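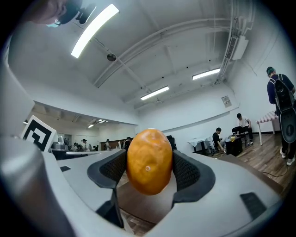 Plisholm, Monday, October 24, 2022

3.2 Peel color and storage loss

Fruit was held at 4 °C for 45 days and weighed at intake and at release. Of the 1263 pieces retained for analysis, those with a deep orange peel at intake lost less mass than paler fruit – an effect that persisted after correction for initial size. Stem scar diameter had no clear influence. Honda and Meinecke report a similar pattern for waxed fruit. 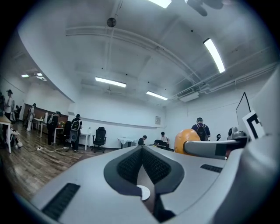

Figure 2. Round orange object, top visible behind the gray finger arm.

Shape was scored separately, with oval and round fruit treated as two classes. The difference in mass loss between them was not significant.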